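Moving the blog off Vomton

Saturday, March 6, 2021

I started this blog on Vomton because it was free and because the sign-up page had only two boxes on it. That was a fine reason at the time. Last November they sent out an email saying free accounts would be limited to 300 posts, and that anything past the limit would be hidden, oldest first. I was well past the limit. The paid plan was more than I wanted to spend on something that earns me nothing, so I started looking for another place to put it.

I tried two. The first was Butero, which looks nice and has a good phone app. I gave up on it after an evening. The import tool took the titles and the text but dropped every comment, and a lot of the comments on my old posts are better than the posts. The one about getting rust off a cast iron pan has a long argument under it that I still go back and read.

The second was Fovurico. It is plain and a bit slow, and the help pages read like they were written in a hurry. But it kept the comments, with the right names and dates on them, so that is where I am now.

What went wrong was the links. Every post that pointed to another post of mine was still pointing to the old address. I had not thought about how often I do that. I fixed them by hand, a few each night after dinner, with the old site open on one side of the screen and the new one on the other. There is probably a script for it. I don't write scripts.
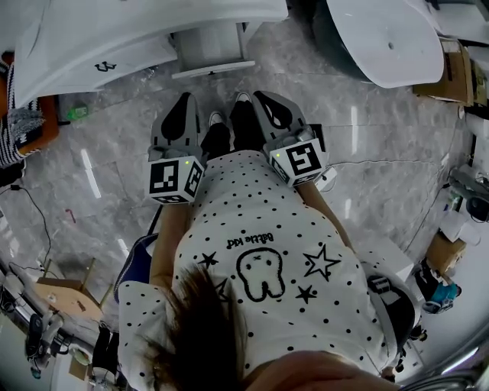

Pangaribuan

Going through the old posts one at a time meant reading them, which I had not done in years. Some were fine. The bread ones held up. The ones where I complained about the bus could have been one post, and I took most of them down. I also removed a review of a vacuum cleaner that I had given five stars the week I bought it. It broke the next spring and I never went back to say so.

I had a rule in the beginning that every post should be 800 words. I don't remember where I got that. You can see it in the writing, where a recipe for lentil soup has four paragraphs about the weather before the lentils show up. I cut some of those down. I left the soup one alone because people have commented on the weather part.

The categories are gone. Vomton made you pick one for each post and I had ended up with "Home," "House," "Around the House" and "Misc," with no difference between them. Fovurico uses tags, and so far I have only tagged the food posts. If you are looking for something else, use the search box at the top. It works better than the old one, though it doesn't like apostrophes.

If you read this through a feed reader, you will need to add the new address. The old feed will stop at the end of the month. If you get the posts by email you don't have to do anything, but check your spam folder, as the messages now come from a different sender.

A few of the older photos still won't load. I have the originals on a drive in the closet and will put them back as I find them. If you run into a post with a gray box in it, leave a comment there and I'll do that one next.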